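Category: Wearables | Reviews

November | By Teodor Krajewska

The Edano is a pair of safety glasses with a small display fitted above the right lens. It is intended for people who work at a bench and need to consult instructions while both hands are occupied. Perngate was supplied with one pair by the maker, Junach, and used it over a period of three weeks for assembly, wiring and routine repair. The pair has since been returned.

The glasses weigh 80 grams with the battery in place. The weight is carried mostly on the right side, and two of our three testers reported some soreness behind the ear after a long morning. A counterweight for the left arm is sold separately. In our view it ought to be included, given a price of £248 for the standard set.

Setting up requires a telephone or tablet running the Junach application. The process took longer than the printed guide suggests, chiefly on account of a firmware update which had to be started again after a lost connection. Once paired, the glasses reconnected without difficulty each day.
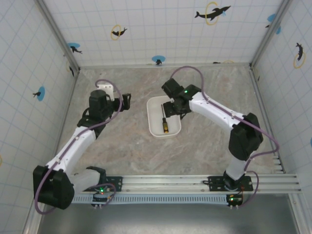 Instructions are loaded as numbered cards, each holding one short step and, where wanted, a line drawing. The wearer moves between cards by tapping the right arm or by speaking. The spoken commands were reliable in a quiet room and poor beside an extractor fan. The display is at its best when a card is brief and refers to something plainly in front of the wearer, and a first card reading "Take the screwdriver with the black and yellow handle from the white tray" could be read at a glance and cleared with one tap. Longer cards must be scrolled, and the scrolling is slow. We would advise anyone preparing material for the Edano to keep well below the permitted limit of 207 characters.

The text is sharp and remains legible under strong overhead lighting. It sits high enough to leave the working area clear, although those who wear prescription lenses may find the upper line hard to see. Junach offers a clip for such lenses. Zbigniew Dudek, who tested the glasses with the clip fitted, found that it misted readily and had to be removed for cleaning several times in an afternoon.

Battery life was acceptable. With the display set to medium brightness, the glasses lasted from nine in the morning until shortly after three. The battery may be changed without tools, and a spare is provided in the case. The internal memory holds up to 2,000 cards, which should be ample for a small workshop.

The closest alternative we have tested is the Stępień clip-on display, which attaches to existing eyewear. It is lighter and simpler to set up, but its text is smaller and it accepts no drawings. Users who need only a checklist may prefer it.

The Edano can be recommended for seated bench work with short, well-prepared instructions. It is less suited to noisy premises, and prospective buyers who wear prescription lenses should ask to try the clip before placing an order.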